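How to clean a plastic chopping board (without buying anything silly)

Every shop wants to sell you a special spray for this. I tried one from Lepik and couldn't tell it apart from washing-up liquid, except by the price. You need hot water, a stiff brush, thin bleach and a clean tea towel.

1. Scrape and rinse
Get the crumbs off first and rinse in cool water, especially after raw meat.

2. Scrub both sides
Use hot soapy water and go along the knife marks. Boards with a raised rim hold muck where the rim meets the face, and the handle slot is just as bad. An old toothbrush gets into both.

3. Deal with stains
Lemon and salt is the advice you'll see everywhere. I gave it 12 hours on a turmeric stain and ended up with a lemony turmeric stain. Thin bleach, diluted as the bottle says, did far better. Never mix the two. Rinse well.

4. Go easy on printed boards
If yours has a picture or lettering on it, keep scourers off that part. "Dishwasher safe" on the label may cover the plastic and say nothing of the print - I'd wash it by hand.

5. Dry it before you use it
Stand it on its edge until no water is left in the slot, then lay it flat on a clear table. Start with something easy, like fruit.

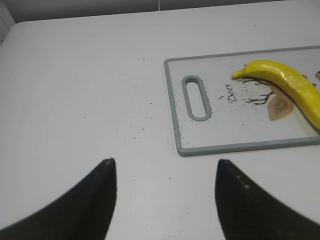
When to give up
If a fingernail catches in the cuts after all that, replace it. Mine lasted 4 years.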